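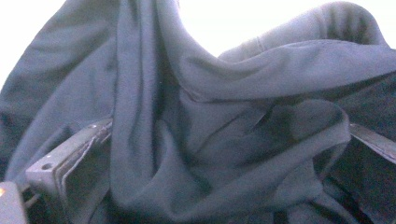 Visit to the Rivengate Bakery, Leromine

Members of the Skurameck Baking Society visited the Rivengate bakery on a Friday in December. The bakery supplies chilled pastry and finished fruit tarts to shops across the district, and opens its production hall to outside groups twice a year. The party was received at the main gate at 8.30 a.m. and was asked to leave coats, scarves and jewellery in the lockers before going through to the hand-washing area.

The tour began in the flour store. Rivengate buys a soft wheat flour for its sweet pastry and a slightly stronger one for pie bases, which must bear the weight of a wet filling. Each delivery is tested before it is released to the mixing room. Our guide explained that the water in the recipe is adjusted after every test, and that home bakers would do well to hold back a spoonful of water in the same way when opening a new bag.

In the mixing room, butter is cut in while still firm and the dough is brought together in under two minutes. It is then pressed into flat blocks and rested overnight. The line can turn out 1,000 tart cases an hour, although it was running more slowly during our visit while a new set of tins was tried.
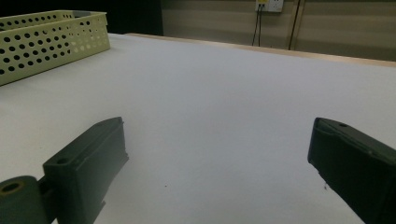 Members were especially interested in the blind baking. The cases are baked at 200 degrees until the rims are set, brushed with egg and returned to the oven for a short time to seal the base. The bakery no longer uses ceramic beans. A second tin is placed inside the first, which keeps the sides upright and saves a good deal of handling.

The cherry filling is cooked in open pans by Barrientos, a small firm which rents the adjoining unit. The fruit is drained first and the juice thickened on its own, so that the cherries are heated only briefly and keep their shape. Several members asked about sugar. The answer was that the quantity changes with the fruit, and that each batch is tasted before any is added.

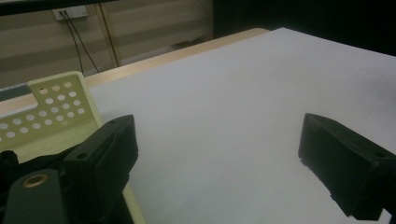
Newsletter, page 145

After a break for tea, the party compared three tarts made with butter, with vegetable fat and with a mixture of the two. Opinion was divided. The all-butter case was preferred for flavour, but many members found the mixed one easier to cut cleanly.

The visit lasted 90 minutes, excluding tea. The Society thanks the management and staff of Rivengate for their welcome. Members wishing to join the next visit should give their names at any monthly meeting. Flat, closed shoes are required, and the hall is reached by a flight of stairs.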